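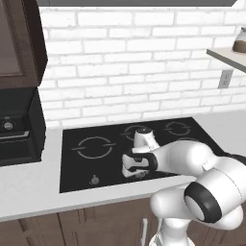
Fundberg Kitchen Pack, gallery

Quick page, more renders coming Monday. The Kitchen Pack is our add-on for the Skekier simulator: counter, cooktop, cabinets, shelf props, one arm, ready to load. 3 layouts in the box, 4000 start poses. License is per seat, updates included. Teh arm model is set up for kettle and pot tasks out of the box, gripper swaps are a seperate download.
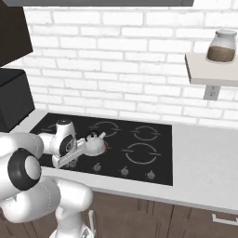

Kettle in the gripper, burner rings and knobs to the right.

Runs on Fashola too, older builds need the patch first. Build 1810 or later. Orders and seat upgrades thru the Flullport store.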